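A day at Stondov, and what it did to our budget

We set off before it was properly light on Wed 4 November, five of us squeezed into one car with far too many sandwiches, to see how the people at Stondov have gone about bringing robots into their clothing returns work. I'd been looking forward to it since October, and I'm glad to say they were lovely hosts (there was cake before we had even taken our coats off!).

Our own plan, for those who missed the last newsletter, was to spend next year's equipment money on one arm from Merneo and worry about everything else afterwards. The Stondov team heard us out very kindly and then got out their own spreadsheet, which I thought was generous of them. They had put 4,000 pounds aside for the things that go round a robot, meaning benches, lighting, cables, spare fingertips and so on, and had used up 3,000 of it by the summer. The fingertips alone had a line to themselves, with 49 pounds against each set, and I'm afraid we had nothing down for fingertips at all.

After lunch we talked about the hand-held grippers, which interested me most of all. A person works with one in each hand, handling the clothes just as the arm will one day be asked to, and the recordings are used to teach it. You can make a start on that months before any arm arrives, and it spreads the cost over two financial years, a thing our accounts people will be very happy to hear. Zeleke have quoted us for a pair, and I came home a good deal keener on that quote than I had been when it landed.

They were also firm about staff time. Stondov had allowed 67 hours for their first round of recordings and wished they had allowed more, mainly for sorting the clothes beforehand and for people to rest their wrists. Trousers are slower than shirts, they told us, and anything heavy wants practice.

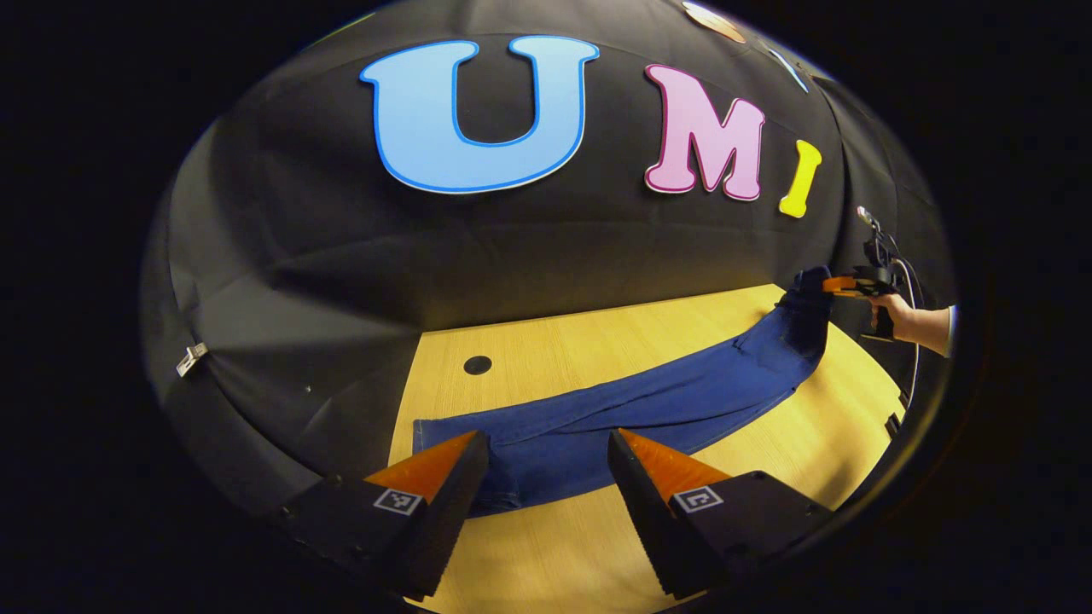 So my suggestion is that we hold off on the Merneo order until spring, take the Zeleke pair now, and ask Sodus whether their spare bench is still going. I'll bring revised costings to the next meeting, with fingertips on them this time, and if anyone would like to come along on a second visit please let me know soon, as the car fills up quickly.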